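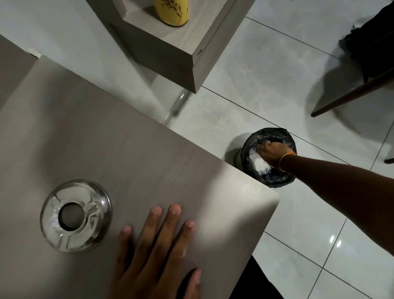 Early Voting Hours and the Drurkard County Question

Residents of Drurkard County will decide in June whether to keep the present schedule for early voting or to adopt the shorter one put forward by the county board. I have followed local elections on this blog for nine years and wish to set out my position before the ballots are mailed.

The board's plan would close the Iveck branch site and move its voters to the Gornik Street annex. It would also reduce total early voting time from 248 hours to fewer than half that number across all locations. The stated purpose is to save money on staffing and rent.

Cost is a proper concern. The plan does not, however, address travel. Iveck lies 36 miles from the annex by the county road, and the last bus leaves at 5:30 p.m. A voter whose shift ends at five would have 30 minutes to reach the annex, stand in line, and return to the stop.

The Mohammadi amendment, which failed at the spring session, would have kept Iveck open on a limited basis during the final week. I supported it then and continue to do so. It deserves a second hearing.

Written comments are accepted at the county clerk's office until 4 p.m. on the last business day of the month. Comments must include a street address within the county. Those sent by email are entered in the record on the same terms as those delivered by hand.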